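My sister-in-law said there'd be cookies, which is how she gets me to anything. So on a perfectly good Saturday in August I drove out to Parerstead with my shoes pinching and a coupon for car wax on the passenger seat, to watch somebody fold a sweater.

"It isn't a sweater, it's a demonstration," Kirstin said. She had a lanyard already. Kirstin could get a lanyard at a bus stop.

The outfit was called Tiline, and their open day was spread all through a big old house with the carpets taken up on the stairs. They had coats going on hangers in the dining room and towels in the den. We were group 17. Bedroom, second floor, please keep your drinks on the landing. I kept mine in my purse (it had a lid!) and went in with the rest of them.

Now, I folded for a living. I did 10 years at Lastex, back table, and on a good shift I could put up 800 pieces and still have something left to say at dinner. So I stood there with my arms crossed, ready to be unimpressed, and then they got to work on this purple top, right there on the bed, one gripper at each end of the hem, and I'm telling you my own fingers started twitching.

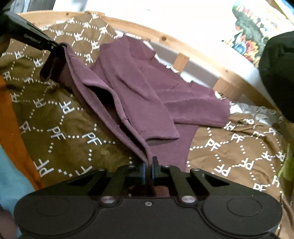
"You want to shake it first," I said.

I hadn't meant to say it out loud. The woman in charge looked up. Davina Cairns, it said on her badge, and she had the kind of tired, nice face you see on kindergarten teachers in May.

"Shake it how?" she said.

Well! You try explaining a shake. I said you take it by the shoulders and you snap it, once, like you're mad at it but you'll be over it by lunch. A man behind me laughed. Kirstin had found something to read on the closet door.

"And you go by the seam," I said, since I was in it now. "Never mind the hem. The hem will lie to you. Find the side seam and the rest comes along."

Davina wrote that down. She had a little spiral pad, and she wrote down *the hem will lie to you* and underlined it, and I felt my face go hot clear up to my hair. At Lastex I had a supervisor, Mr. Barbieri, who walked past my table every morning and never wrote down one thing I said, except the time I was late.

"Would you like to try?" she said. "With the grippers?"

I said oh no. I said my wrists. I said we had to get back on account of the traffic, and Kirstin said what traffic, and somebody took my purse out of my hand, and the next thing I knew I was up by the bed rail. 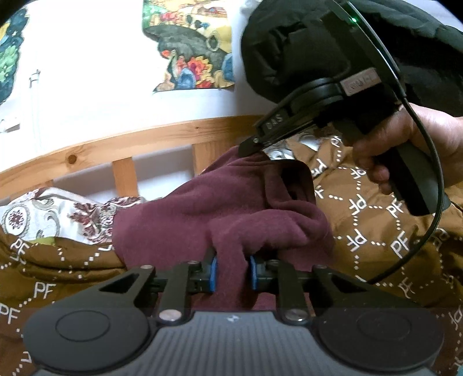
Second try of the afternoon, Parerstead open day.

They're touchy, those things. You squeeze and you think you've got it and you've got air, or you've got both layers when you wanted the one. My first fold looked like something the dog slept on. I said a word. Davina said everybody says that word.

It was 48 minutes before I came downstairs. Kirstin had eaten the cookies, every last one of the lemon kind, and she was sitting on the bottom step with her lanyard in her lap.

"Well?" she said.

"They need to shake it first," I said, and went back up for my purse.

12 comments
Share this story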